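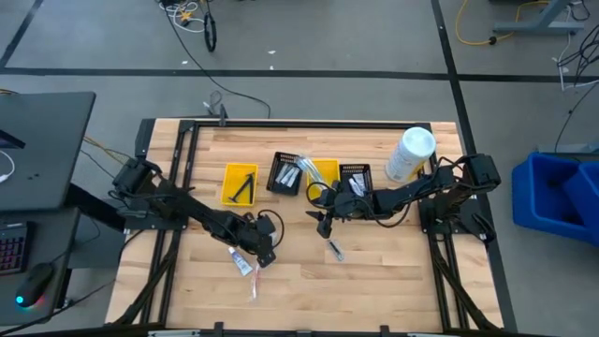 Tundley cell, right arm drifts after long runs
Posted by stribeck_n, 26 July 2023

We have two arms on a butcher-block bench doing a sorting job. After over 600 cycles the right one starts reaching low by 2 mm or so. The left one stays put. The cable on the right arm bows under the forearm and then loops by the wrist right in front of a yellow bin, so my first guess is drag. I re-zeroed twice and it came back both times. Anyone seen this?

kowal_bench
Check the mounting plate before the cable. Wood moves. Ours at Bovidmont loosened up every few weeks until we put a steel backer under the table.

stribeck_n
Bolts were snug when I checked. I didn't put a torque wrench on them.

Sang-wook Yoo
Snug doesn't tell you much. Mark each bolt head with a paint pen and look again after a day of running. I don't buy the cable theory. A loop that light won't pull a shoulder down.

nouhaila_t
I disagree, it can. Not at the shoulder, but a loop that snags on a bin edge will load the wrist every time it goes past. I'd tie it back along the forearm with some slack at the joint. Takes ten minutes, so do it first.

kowal_bench
Do one thing at a time or you won't know which fixed it.

stribeck_n
Fair. Cable first, then bolts.

stribeck_n
Update. Tied the cable back, ran 387 cycles, still low. Then put a wrench on the plate and two bolts on the inboard side took almost a quarter turn. Re-zeroed, running again now.

nouhaila_t
OK, plate then. I'd still leave the cable tied.

Sang-wook Yoo
Post the number when you get past 600.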